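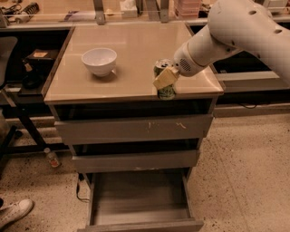 Drakanham University - Department of Government, Student Politics Reading Group

Texier ballot

The Texier ballot is the way students at Drakanham University choose the president of their student assembly, and it has been used, with a few changes along the way, for every presidential election there in living student memory. It takes its name from Texier Hall, the old residence on the north side of campus where it was first tried out for picking a hall president, long before anyone thought of using it for the whole university. People on campus mostly just call it "the Texier."

In everyday terms, it is a ranked ballot with a second evening of talking built into the middle of it. Students first rank as many or as few of the candidates as they like. If one person is the first choice of more than half the voters, the election is over and everybody goes home. If not, the two leading candidates are invited to an open meeting, where they answer questions from the floor, and the students then vote again between those two.

Background

Texier Hall was a crowded and rather noisy place in its early days, and its elections were the same. Candidates would run in bunches of six or seven, friends split their votes among friends, and the winner often turned out to be somebody most of the hall had not picked. The residents put up with this for a good while, as people do, and then one spring they drew up a single page of rules and pinned it beside the mailboxes. That page is still the heart of the system. It asks for a first vote, a meeting, and a second vote, and it says that the meeting must be held "in a room with enough chairs," a phrase that has survived every later rewrite and that students are rather fond of.

The two other large residences, Clarach House and Tuscombe House, took up the rules in the years that followed, each with its own small differences. Clarach let voters add a name by hand. Tuscombe, which had always been proud of doing things its own way, held its open meeting outdoors whenever the weather was kind. When the university-wide assembly was set up, its founding members came mostly from these three houses, so it was natural enough that they brought the ballot along with them.

How the vote works

The first round stays open for two days, and students vote at tables in the residences or at the library. Each voter gets one paper with the names printed in an order drawn by lot. Marking a single name is perfectly fine, and so is ranking the whole list. The lower rankings come into play only when two or more candidates are tied for second place, and in that case they decide who goes through.

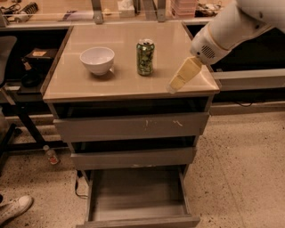 The open meeting comes next, on the evening after the first count. It is chaired by a student who is not running for anything, and by custom the chair is in their final year. Each candidate speaks for nine minutes and then takes questions, which may come from any enrolled student whether or not that student voted in the first round. The second vote is held the following day, and this time there are only two names on the paper.

A candidate who is unhappy with the result may ask for a recount in writing. The request goes to a panel of 11 students drawn from the class lists - first-years are included, and they have a reputation for asking the best questions. The panel can order a fresh count or a fresh second round, but it cannot declare a winner by itself.

The 2021 revision

The rules were last given a thorough going-over in the summer of 2021. Drafting began in July under Lakshmi Gowda, then the assembly's secretary, and the new text came into force on Aug 31, 2021. Most of the work was tidying, but one change did matter a good deal. Under the older rules a second round counted however few people took part in it, and one president had taken office on the strength of 185 votes. The revised text sets a minimum turnout for the second round, fixed at half the turnout of the first, and the round is run again if it falls short.

The first election under the new rules drew 586 voters in the opening round, with no candidate reaching a majority. Lavanya Kurup, a second-year student from Tuscombe House, had placed second in that count and went on to win the runoff after a long open meeting given over largely to library hours and the price of the late bus.

Criticism

Supporters like the open meeting best of all. Critics tend to point to the same evening as the weak spot, saying that it favors confident speakers and is hard on students who work at night. A proposal to accept written questions in advance has been brought to the assembly more than once and has been sent back for rewording each time.

See also: Clarach write-in rule; Student assembly of Drakanham University; Runoff voting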